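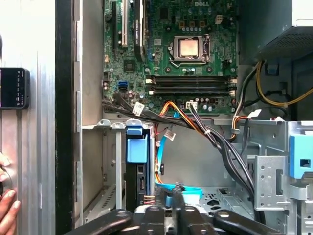 Dell board, CPU in the socket, no cooler mounted.

1/ The Tallen readout is out. Long-acting injectable for HIV maintenance, one shot every four months, against daily pills. Thread on what the numbers support and what they don't.

2/ Design: open label, 1099 adults, all suppressed on oral therapy at entry. Randomized 2:1. Primary endpoint is viral load at or above 50 copies/mL at month 12. Noninferiority margin of four points. Standard choices.

3/ The primary endpoint was met. The upper bound of the confidence interval sits inside the margin with room to spare. No argument from me there.

4/ Now the discontinuations. 171 people left before month 12, 126 of them from the injection arm. With 2:1 randomization you'd expect 114. A small excess, and the paper gives it one sentence.

5/ Reasons for leaving are split into "injection site," "moved," and "other." "Other" is the largest group. Leonie Moser asked for a breakdown at the October session and was referred to a supplement that isn't posted yet.

6/ Why it matters: a four-month drug has a long tail. Someone who stops showing up carries a falling drug level for many months. If the virus rebounds in that window, it does so under partial pressure, and that selects for resistance.

7/ The protocol asked people who quit injections to restart pills within four weeks. Table 3 says how many were offered pills. It does not say how many took them.

8/ Engelbert Grabner's group at the Corkville clinic will follow the leavers for two more years, with genotyping at any viral load over 2000. That's the dataset I'm waiting for.

9/ Tivanura, the sponsor, plans to file on the 12-month data alone. Jansen (second author) said in Q&A that resistance results will come "separately." No date given.

10/ Correction to 4: the 126 includes three people who were randomized to injections and never got a first dose. Take them out and it's 123. Same point.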